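1/ Bonjour à tous. J'écris ce fil en français, qui est ma troisième langue, je vous demande donc un peu d'indulgence. Je veux raconter ce que nous avons trouvé dans la Gravine, la petite rivière qui passe derrière le quartier de Pondier.

2/ Depuis le mois de juillet, nous marchons chaque matin sur la rive gauche, entre le pont et l'ancienne scierie Visser. Nous pesons les sacs et nous notons le poids dans un cahier.

3/ Total au 18 septembre 2024 : 1256 kilos. Je précise que les pneus ne sont pas compris, parce que la commune les enlève séparément.

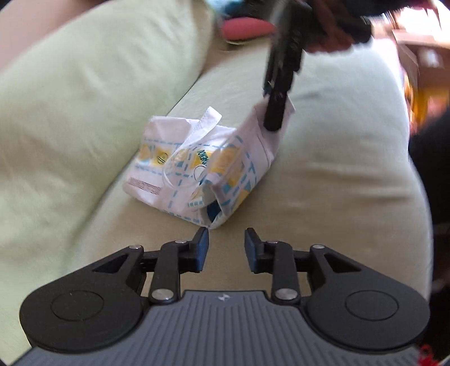 4/ Ce qui revient le plus souvent, ce sont les films agricoles. Ils s'accrochent aux racines des saules et ils se déchirent quand on tire. Il faut couper d'abord, ensuite enrouler. Abrehet Fikre m'a montré la méthode.

5/ Les bouteilles sont plus faciles, mais elles arrivent après chaque crue. Le lendemain d'un orage, nous avons rempli 60 sacs sur un seul kilomètre. Je n'avais jamais vu une chose pareille.

6/ J'ai demandé à la mairie si l'on pouvait poser un barrage flottant avant le moulin Zito. On m'a répondu que la demande doit passer par le syndicat de rivière. Le dossier fait 10 pages, je l'ai envoyé la semaine dernière.

7/ Une question pour les personnes qui connaissent le sujet : est-ce qu'un barrage de ce type gêne les truites pendant la remontée ? Onni Rissanen pense que non si l'on laisse un passage au fond, mais je préfère avoir un deuxième avis.

8/ Prochaine sortie à partir du pont, à huit heures. Prenez des bottes hautes et des gants épais. Pour les sacs, nous en avons assez.

Commentaires

Nandi Mabuza : Merci pour ce fil. Chez nous, en aval, on voit la différence depuis la fin de l'été, surtout près du gué.

Jannik Wiegand : Pour les truites, demandez à la fédération de pêche. Ils nous ont fait déplacer notre barrage de quelques mètres.

Nandi Nkosi : Est-ce que les enfants peuvent venir ?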